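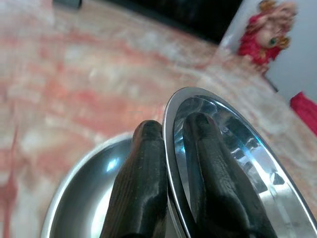
A stainless steel plate, tilted up on edge, and a round stainless steel bowl. Look for the bright highlights on the metal.

Why Is a Steel Plate Shiny?
By Hawi Gebretsadik
Kitchen Materials, Part 12

Stainless steel is used for plates, bowls, spoons, sinks, and pans. It is a mixture of metals, called an alloy. The main metal in it is iron. The second is chromium, and many kinds also contain nickel.

What stops the rust?

Plain iron rusts when water and oxygen reach it. The chromium in stainless steel reacts with oxygen first. It forms a very thin layer called chromium oxide, which covers the whole surface. The layer is far too thin to see. If the steel is scratched, fresh chromium meets the air and the layer forms again – no paint or coating is needed.

Stainless steel can still be marked. Salt left on a damp plate for a long time can make tiny holes called pits.

Why does it reflect?

Light travels in straight lines. When it strikes a smooth surface, it bounces off at the same angle at which it arrived. When it strikes a rough surface, it scatters in many directions. A polished plate is smooth enough to send much of the light back in an orderly way, so shapes and colors from the room appear in it.

The shapes are often stretched or blurred. A plate or bowl is curved, and each part of the curve sends light in a slightly different direction. Small scratches add more blur. The rim is curved too, so it can show a long, thin line of light.

How is a bowl made?

A bowl usually starts as a flat disk cut from sheet steel. A press pushes the disk into a mold, called a die. The edge may then be rolled over. A rolled rim is stiffer than a flat one and has no sharp edge to touch. Polishing comes last.

To make the alloy itself, the metals are melted together. Stainless steel melts at temperatures above 1400 degrees Celsius. The furnace in our Setham drawing is labeled 1430.

Test it yourself

You need a clean steel bowl, a steel spoon, and a window with daylight.

1. Hold the spoon with the hollow side toward you, at arm's length. Your face appears upside down.
2. Turn the spoon over. Your face appears right side up and smaller.
3. Put the bowl on a table near the window. Find the brightest spot inside it.
4. Walk slowly to the other side of the table. Watch the spot move.

Words to know

Alloy: a metal made by mixing a metal with other elements.
Die: a shaped tool used to form metal in a press.
Reflect: to send light back from a surface.

Diagrams by Tanvir Munasinghe. Page updated July 26, 2018.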